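Sorting small hardware
Speaker notes – evening talk, 23/01/2018
Hattori Hall, back room

Before starting
Put the handouts on the chairs. Check that the people at the back can hear. Slides are numbered in the lower corner; if the clicker fails, say the number and press the key by hand.
Questions at the end, except for anyone who can't read the screen.

Slide 1 – Title
Say good evening. Say what the talk covers: nuts, bolts and washers, and how to get them out of the coffee can and into a box where they can be found.
It does not cover wood screws. They need longer compartments and a different labeling system, and I'd run out of time.

Slide 2 – The can
Everyone has one. Mine held leftovers from bed frames, shelving, two bicycles and a gate. I never threw a bolt away and I never found one when I wanted it.
Tell the gate story, short version. I needed one nut for the latch, gave up on the can, and drove to Plutari to buy a bag of 50. When I did sort the can, the right nut was in it. I still have 49 from the bag.
Pause here. People usually have their own version.

Slide 3 – What a box has to do
Lid that closes down on the dividers. If there's a gap, washers slide over the top when the box is carried, and the sorting is undone by the time you reach the car.
See-through parts are useful but a dark tint hides more than you expect. Shiny pieces show up, black ones mostly don't. Labels help either way.
Hinged lid over loose lid. A loose lid ends up under the bench.
I've used the Pristex small case and the Pirnano flat case. Both are fine. The Pristex dividers come out, which suits me. The Pirnano ones are fixed.

Slide 4 – Setting up
Clear a flat, hard surface. Good light from one side, so the threads show.
Open the box all the way and keep it within reach. Tip out a small amount in front of it, a handful or so. Do not empty the whole can. With the whole can on the table you spend the evening pushing metal around and then it's time for dinner.
A towel under the work stops things rolling, but thin washers get caught in the loops. I go without.

Slide 5 – First pass, by shape
Nuts, washers, bolts. Ignore size completely on this pass. It feels slow and it is faster.
Then split by finish. Silver pieces together, black pieces together. Black hardware is easy to lose against a dark tray, so give it a compartment of its own.

Slides 6 and 7 – Hardware and organizer
Leave each one up for a moment before talking.

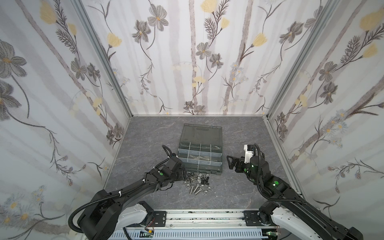

Hex nuts, flat washers and bolts in one pile, before any split by shape.
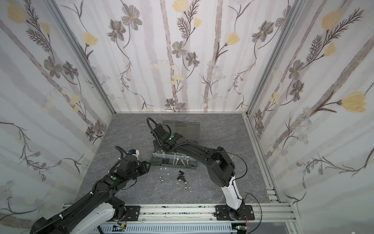 Slide 8 – Second pass, by size
Bolts first. Thread a known nut onto each one by hand. If it spins on freely for several turns, it's the right thread. If it binds after one turn, stop, back it off and put the bolt aside. Don't force it.
Hold up the thread gauge. Pass it around and ask for it back.
Washers are sorted by the hole, and the outside edge comes second. Drop them over a bolt you've already sized.
Inch and metric: keep them in separate rows with an empty row between if you have the space. Someone will ask how to tell them apart. Head markings on the larger bolts, the gauge for the rest.

Slide 9 – The misfits
Some pieces will match nothing. Allow one compartment for these and no more. When it's full, go through it and get rid of half.
Stripped threads, bent bolts and heavy rust go into scrap metal the same day. I used to keep them for "something rough" and never used one.

Slide 10 – Labels
Paper tape on the front edge of each compartment, pencil, size only. Pencil because the contents change. Ink on plastic smears, and the printed labels I tried in July had peeled by the end of the month.
If the box has more than 100 pieces in it, add a list inside the lid.

Slide 11 – Keeping it up
Small dish on the bench for strays. Empty it into the box when it gets to a handful. Takes 5 minutes.
The can is still allowed, but only for things on their way to being sorted.

Questions
Likely ones: magnets (fine for steel, no use for brass), where to buy gauges (on the handout), what to do with very small screws (pill boxes).
Hall has to be clear by nine. Stack the chairs along the side wall and collect the gauge.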